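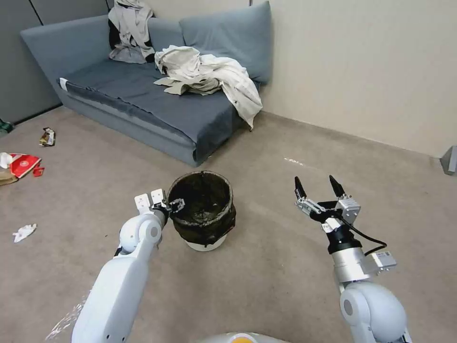

Fault Test Operators, Tidy-Up Trials (2 openings)

Avanum, Zevthorpe site
Full time, on site, fixed term through December with a possible extension
Reports to Erasto Langat

About the job

Avanum runs the Bilar trials, in which a two-armed robot picks up litter and clothing and moves a trash bin in a furnished test area. We are hiring two operators to work on one problem, fault 2099.

Fault 2099 is a late release. The operator gives the open command, the log shows the command as received, and the gripper stays closed. In 3000 logged bin runs it came up 70 times. In most of those the gripper let go within a few seconds. In the worst one, the arm began its return move with the bin still in the gripper, and an operator who had reached in to take the bin got a bruised wrist. Bin runs were stopped that day. They have started again at reduced arm speed, with a new rule that hands stay out of reach until arm power is off.

We do not know the cause yet. The wrist cable, the finger linkage and the command timing are all still on the list.
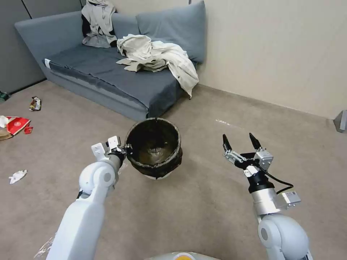

Left gripper on the rim of the container, right gripper open.

What you will do

Run the bin task from a written script, at the speeds and grip positions given for that day.
Stop the run at any late release, cut arm power, and save the log before touching anything.
Write up each fault in plain sentences: which arm, what was being held, what you had just commanded.
Check the fingers, wrist and cable at the start of each shift and after each stop.
Set the area back the way the script says - litter on the carpet, clothes on the sofa, bin in front of it.

What we need from you

One year or more of hands-on work with machines of any kind. Shop floor, lab bench and repair work all count.
Clear written English.
Able to kneel, bend and be on your feet for most of a shift.
Willing to stop a run without asking first. Operators are not scored on how many runs they finish.

Robot experience is useful but not required. Lockout training is given in the first week, and you will not work within arm's reach until you have passed it.

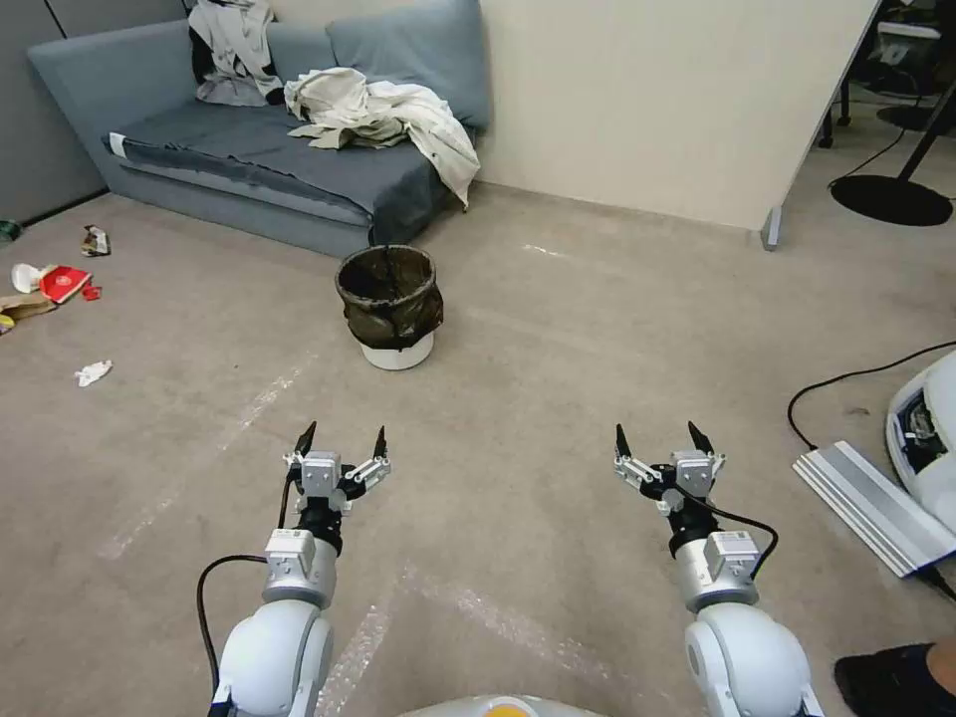
Britta Oltmanns told us that the hard part is the waiting: "You send the open command and you want to go help it along, and you have to keep your hands where they are until the power is off."

How to apply

Send a resume and a short account of a fault you helped track down, solved or not, to the Campos hiring desk, which handles applications for the Zevthorpe site. Put "2099 operator" in the subject line. Applications close 2026-09-11. Interviews are in person and include a visit to the test area.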